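역사책 이야기방 > 전기·평전
제목: 오로라 레이탕의 발렌트 평전, 개정판으로 다시 살 만할까요?

밤물레
안녕하세요, 늘 눈팅만 하다가 오랜만에 글을 남깁니다. 이번에 드리트몬트(Dritmont) 출판사에서 오로라 레이탕(Aurora Leitão)의 발렌트(Valente) 가문 평전이 문고판으로 다시 나온다는 소식, 다들 보셨지요? 저는 예전 양장본을 가지고 있어요. 결혼하고 얼마 안 되었을 때 남편이 생일 선물로 사 준 책이라 표지가 다 해졌는데도 버리지를 못하고 있습니다. 그런데 이번 판은 후기가 50쪽이나 새로 붙고 가계도도 고쳤다고 하니 마음이 자꾸 흔들리네요. 먼저 읽어 보신 분 계시면 천천히라도 말씀 부탁드려요. 급한 건 전혀 아니랍니다.

서리태콩국
밤물레님 반가워요! 저 2월에 예약해서 지난주에 받았습니다. 결론부터 말씀드리면 후기만 보고 사셔도 아깝지 않아요. 초판 나오고 나서 지방 문서고에서 나온 편지 묶음을 다루는데, 둘째 딸 이야기가 완전히 달라졌거든요. 초판에서는 그냥 수녀원에 들어갔다 하고 두 줄로 끝났잖아요. 이번에는 그 딸이 수녀원 회계를 맡아 보면서 오빠한테 돈 갚으라고 독촉하는 편지가 줄줄이 나와요. 읽다가 몇 번을 웃었는지 모릅니다. 번역도 예전보다 말이 부드러워졌고요.

목판본
저는 생각이 조금 다릅니다. 후기가 재미있는 건 인정하는데, 본문은 거의 손을 안 댔어요. 3장의 혼인 연도가 가계도하고 안 맞는 것도 그대로이고, 후기에서는 편지를 근거로 둘째 딸을 새로 그려 놓고 본문에는 여전히 "조용하고 병약한 딸"이라고 적혀 있습니다. 이러면 개정판이라는 이름을 붙이기가 민망하지 않나요. 양장본 있으신 분은 도서관에서 후기만 빌려 읽으셔도 충분하다고 봅니다. 문고판은 글씨도 작아서 저처럼 노안 온 사람은 힘들어요.

서리태콩국
목판본님 말씀도 이해는 가요. 그런데 본문까지 다 고치면 그건 새 책이 되는 거라서 작가도 고민이 많았을 거예요. 서문에 그런 얘기가 살짝 나와요. 젊은 날의 판단을 그대로 두고 뒤에서 스스로 반박하는 쪽을 골랐다고요. 저는 그게 오히려 솔직해 보여서 좋았어요. 글씨 작은 건 저도 인정합니다. 돋보기 꺼냈어요, 흑흑.

느린우체통
지나가다 한마디 얹을게요. 영화 표지로 나온 판은 피하세요. 영화 <헤디티츠(Hedititz)>가 개봉하면서 표지에 배우 얼굴 들어간 판이 따로 나왔는데, 그건 안에 도판이 하나도 없습니다. 값이 싸길래 샀다가 가계도도 없어서 누가 누구 삼촌인지 종이에 적어 가며 읽었어요. 책방에 나란히 꽂혀 있으면 헷갈리기 딱 좋으니 꼭 뒤표지를 보고 고르시길요.

밤물레
아이고, 벌써 이렇게 답을 주시고 정말 감사합니다. 느린우체통님 아니었으면 저 영화 표지로 살 뻔했어요. 장바구니에 넣어 둔 게 바로 그거였거든요! 목판본님 말씀대로 도서관부터 가 볼까 하다가도, 서리태콩국님이 편지 얘기를 그렇게 맛있게 하시니 또 그냥 사고 싶고... 혹시 초판하고 나란히 놓고 비교해 보신 분은 안 계실까요? 본문을 거의 안 고쳤다고 하셨는데, 주석은 어떤지 궁금해서요.

노둣돌
제가 마침 그걸 하는 중이라 길게 적어 봅니다. 저는 예전에 독서 모임에서 이 책을 두 달 동안 읽었어요. 그때 모임에서 나눠 본 유인물을 여태 가지고 있었는데, 이번 판을 받고 나니 다시 꺼내 보고 싶더라고요. 덕분에 며칠 저녁을 아주 즐겁게 보냈습니다. 밥하는 것도 잊어버려서 식구들한테 한 소리 들었지만요.

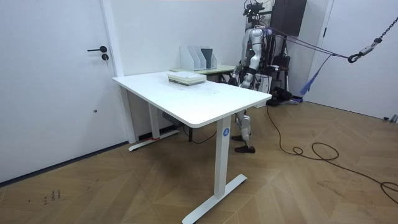

주석은 생각보다 많이 달라졌습니다. 초판은 주석이 책 맨 뒤에 몰려 있어서 손가락을 끼워 놓고 왔다 갔다 해야 했는데, 이번에는 장마다 끝에 붙어 있어서 훨씬 편해요. 특히 5장의 재산 목록 부분은 출처가 새로 달린 게 많고, 틀린 문서 번호도 여럿 바로잡았습니다. 저는 이런 걸 볼 때는 흰 책상 안쪽에 책이랑 종이를 납작하게 쌓아 두고 앞쪽을 넓게 비워 놓는 편인데, 이번에는 그 빈자리에 두 판을 펼쳐 놓고 한 장씩 넘겨 가며 봤어요. 그렇게 보니 목판본님이 말씀하신 혼인 연도 문제도 주석에는 설명이 있더라고요. 약혼한 해와 식을 올린 해가 다른데 본문은 약혼을 기준으로 썼다고 합니다. 가계도는 식을 올린 해고요. 친절하지는 않지만 틀린 건 아니었어요.

목판본
노둣돌님, 그건 제가 주석까지 안 보고 말씀드린 게 맞네요. 정정합니다. 다만 그런 중요한 설명을 주석에 숨겨 두는 건 여전히 불만입니다. 가계도 밑에 한 줄만 적어 주면 될 일 아닌가요. 그리고 "병약한 딸"은 주석을 봐도 해결이 안 됩니다. 이건 양보 못 해요.

노둣돌
네, 그건 저도 목판본님 편입니다. 본문에서 그 딸이 나올 때마다 후기 생각이 나서 갸우뚱하게 되더라고요. 서리태콩국님께는 죄송하지만 적어도 각주 하나는 달아 줬어야지 싶어요.

서리태콩국
괜찮아요 ㅎㅎ 저는 그래도 그 갸우뚱하는 맛이 좋았어요. 사람마다 다른 거지요.

느린우체통
그런데 혹시 전자책으로 보신 분 있나요? 노덴트(Nodent) 앱에 올라와 있던데, 거기 판본이 어느 쪽인지 설명이 없네요. 미리보기는 30쪽까지만 열려서 후기가 있는지 확인이 안 됩니다.

서리태콩국
차례 맨 끝을 보세요. 이번 판이면 "편지 이후"라는 제목이 있어야 해요. 그게 없으면 옛날 판이에요.

느린우체통
보고 왔습니다. 없네요. 결제하려던 참이었는데 감사합니다. 그냥 종이책으로 가야겠어요.

밤물레
여러분 덕분에 마음을 정했습니다. 오늘 오후에 동네 책방에 전화해서 드리트몬트 문고판으로 주문했어요. 도판 있는 걸로 두 번이나 확인했고요. 남편한테 옛날 책은 어떡할 거냐는 소리를 들었는데, 그건 그것대로 둘 거라고 했습니다. 책 오면 둘째 딸 편지부터 읽어 볼게요. 노둣돌님, 혹시 5장 비교해 놓으신 것 나중에 조금만 올려 주실 수 있을까요?

노둣돌
그럼요. 아직 7장까지밖에 못 봐서, 다 끝나면 정리해서 새 글로 올리겠습니다. 제 글씨가 엉망이라 옮겨 적는 데 시간이 좀 걸릴 거예요.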